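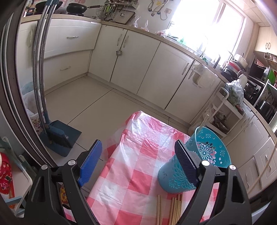

**Margit Westerberg** — field maintenance, Asdale
Visit notes, Lunon kitchen site, 2025-01-27

Went out to see how they keep the hand-held gripper running. Writing this up on the train so excuse the state of it.

Met by Tülin Dursun and Nii Ackah. Tülin runs the site, Nii does most of the demos and all of the cleaning. One gripper in daily use, a second one in a drawer for parts. Work goes on at the kitchen table, checkered cloth with clear plastic over it. Task right now is chopsticks and the turquoise bin with the flower cutouts. Bamboo sticks, a bundle of them on the table.

**Setup**

Quick. Gripper comes out of its case, fingers opened all the way, closed all the way, opened again. Nii watches for one jaw lagging. Then a single chopstick gets pinched flat at the tips and he tugs it. If it slides, pads get wiped and he trys again. If it still slides, new pads.

Then they check the plastic sheet. It wrinkles. Light comes in from the window, the wrinkles catch it, and Tülin doesn't like how that looks in the footage. She smooths it by hand before each batch. I suggested clips under the table edge. She has tried clips, they walk.

Session log is a paper notebook. Batch number, who held the gripper, anything odd. They were at 1,242 demos in total when I looked.

**Pads**

This is where the time goes. The two pads don't match at the moment — one plain blue, one dark navy, both textured. Navy is from the newer Sternumico batch. Same pattern as far as I can tell by thumb, a touch firmer. Nii says the blue one grips bamboo better, and the navy one wears slower. I'd want them the same on both sides before anyone compares grip numbers. Said so. Tülin agreed but they are waiting on stock.

Last blue pad came off after 628 closes on the counter. Corner had lifted and was catching on the cutouts in the bin wall. Worth remembering: that bin is hard on pad edges. The navy side leans against it a lot when they go for sticks low down.

Swap procedure, as I saw it done:

- old pad peeled from the tip end, slowly
- residue off with alcohol, wait till dry
- new pad on, pressed from the middle out
- fingers closed on a folded cloth, left for 34 minutes (they set a timer, no idea where 34 came from)

**Screws**

Four round heads on the black frame, two per side by the pivots. These work loose. Nii checks them with the driver at the start of the day, fingers only on the handle, no leaning on it. One was overtightened back in May and the jaw went stiff — İlker Eren had to strip it down and re-seat the pivot. There's a paint pen on order so they can mark the heads and see any movement at a glance. Good idea, should of done it ourselves at Asdale.

I asked about threadlocker. İlker is against it on this frame, wants to be able to open it up without heat. Fair enough.

**Food and dust**

It's a real kitchen. Grease from the stove finds its way onto everything, so wipe down at lunch and again at the end. Dry brush into the pivots. No spray, ever. Floor gets swept before anything on the gripper is opened up, after a spring went missing for most of an afternoon.

**To do**

- matching pads, both sides. Tülin chasing Sternumico
- spare driver to stay on site, I'll send one
- ask Dede Bonsu if the Bonsu workshop can do a case insert with a slot for pads
- me: copy their counter sheet for our own two units

Didn't get to see the parts gripper opened up. Next time.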